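Category: Student Projects / Materials and Surfaces

Residue Transfer from Felt Whiteboard Erasers to White Tabletops

Group report, second-year Materials in Use
Submitted November 1, 2021

1. Background

The study room at Nullstead has white tables and a wall-mounted whiteboard. Erasers are normally left on the tables between uses, and grey smudging has been reported on the tabletops by several groups sharing the room. The cleaning schedule allows for one wipe-down per day. The aim of this project was to determine whether the orientation of a resting eraser (felt up or felt down) affects the amount of marker residue left on the table, and whether a simple storage rule would be sufficient to control it.

The project covers dry residue only. Solvent cleaners and liquid board sprays were excluded, as the room does not stock them.

2. Equipment

The following items were used:

- felt-faced whiteboard erasers, Tisik, 2 units, one new and one in service since the start of term
- black dry-erase markers, Amwood
- white cotton swatches, cut from a single sheet
- kitchen scale, 3 kg capacity, used for the load trials
- water bottle filled to a total mass of 330 g, used as the load
- masking tape and a steel ruler

The markers came from one box. Colour was not treated as a variable.

3. Method

A test patch was ruled on the whiteboard and filled with parallel marker strokes. After a drying time of 20 minutes the patch was erased with straight vertical passes, keeping the long axis of the eraser in line with the stroke direction. The eraser was then moved to the table without tapping or shaking.

In the felt-down condition the eraser was placed on its working face and left overnight. In the felt-up condition it was placed on its base for the same period. Each condition was run with and without the 330 g load. In the loaded felt-up runs a square of card was laid over the felt to keep the bottle clean.

The resting position was kept well clear of the table edge and of other objects, so that sleeves and bags were less likely to disturb the eraser. The felt on the erasers is dark grey and finely ridged along its length, and loose residue is hard to judge on it by eye. For this reason all grading was done on the swatches, and the felt itself was not graded.
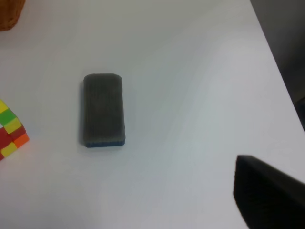 4. Grading

After each run the eraser was lifted straight up and a dry swatch was drawn once across the resting area. Swatches were graded against the Nazari grey card on the course scale, where 0 is no visible mark and 3 is a mark visible from standing height. Two members graded each swatch separately and the higher grade was kept.

5. Results

Felt-down runs left a visible mark in every case. The in-service eraser without load was graded 2, and with load 3. The new eraser was graded one step lower in both conditions. Felt-up runs were graded 0 throughout, with one exception: a loaded run with the in-service eraser was graded 1. The card had slipped during that run, and residue was found along one side of it.

Marks graded 2 or lower came off with a second dry swatch. The mark graded 3 required a damp cloth.

6. Sources of error

Eraser pressure was not measured. The room was used by other classes during October, and two runs were discarded after the eraser had been moved. Overnight humidity was not logged.

7. Recommendation

Erasers should be stored felt up, without anything placed on top. A strip of masking tape marking the storage spot was trialled for a week and was left in place. Replacement of the in-service eraser is not considered necessary at this stage.

Contact: Materials in Use, Nullstead | © 2021 | Back to top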